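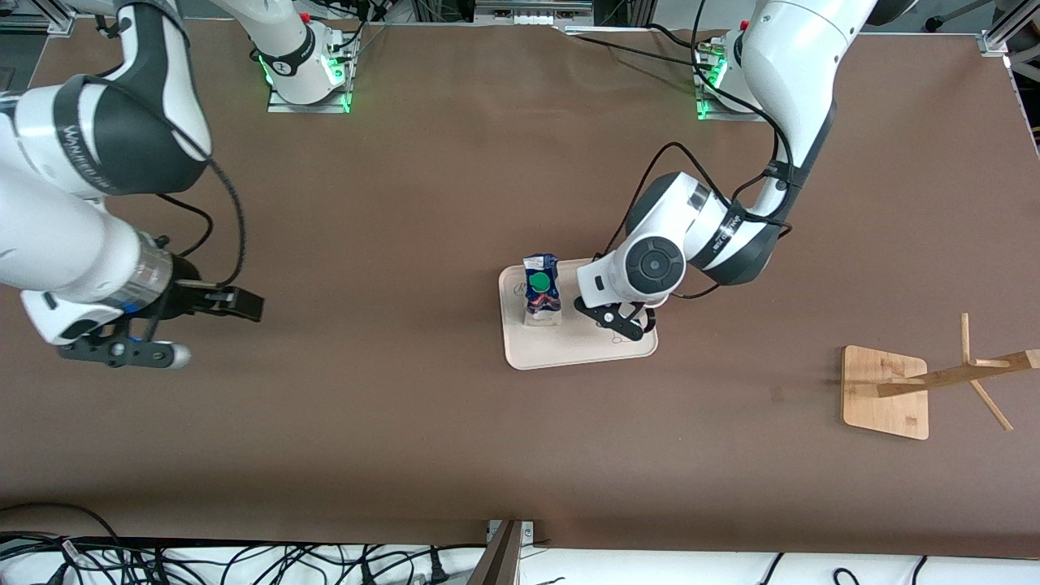
Tips for the break room when a robot does the tidying

This site uses cookies to remember your settings. Accept | Manage

Our office kitchen at Cedden got a two-armed helper in July, and I have become the person who writes the notes taped inside the cupboard door. People keep asking for copies, so I've typed them up. Most of them would improve any shared kitchen, arms or no arms!

Give everything one home. Mugs go on the mug tree, snacks and drink pouches go on the tray, and the tray stays where it is. We used to shove things wherever there was a gap (I was the worst), and half the trouble in our first weeks came from a tray that had wandered off toward the sink.

Cover the table in plain brown paper. It hides nothing, it's cheap, and when it gets sticky you roll it up and lay a fresh piece. Tape it underneath so there's no loose edge to catch. Radek Havlíček likes to pencil a light outline where the tray belongs, and I've started doing the same at home for my cutting board.

Screw caps on tight before you put a pouch down. Stand it up if it will stand. A leaky one on its side means new paper and a cross note from me.

Pick a mug tree with a wide, square base. Tall skinny ones tip when you hook a mug on one side only. Hang mugs by the handle and leave some space between neighbors — big handles especially like to tangle.
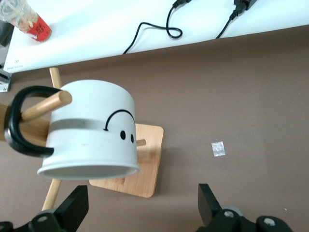 The face mug on its peg, rim down.

Rinse before you hang. The arms handle the putting away, and washing is still ours. Give the mug a good shake over the sink and wipe the rim, or you'll get rings on the wood.

Throw out foil and wrappers as you go. Little shiny scraps are easy to miss and they travel all over the table.

Keep cords toward the back. Bundle the slack with a soft tie and put a tag near the plug that says what it feeds. Zdeňka Sýkora once spent a whole lunch hour following the wrong one.

Now for the part I didn't expect to enjoy. Blažena Holub used to lose the end of every shift to other people's cups, and she now spends that time on the stock orders, which she asked to take over. She also decides when the arms run and gets to stop them whenever she likes. We wait until they've finished before reaching in, even for coffee. That took some practice!

Next I want to sort out the spoons. If you have a holder that doesn't fall over, please tell me which one.

11 comments | 96 shares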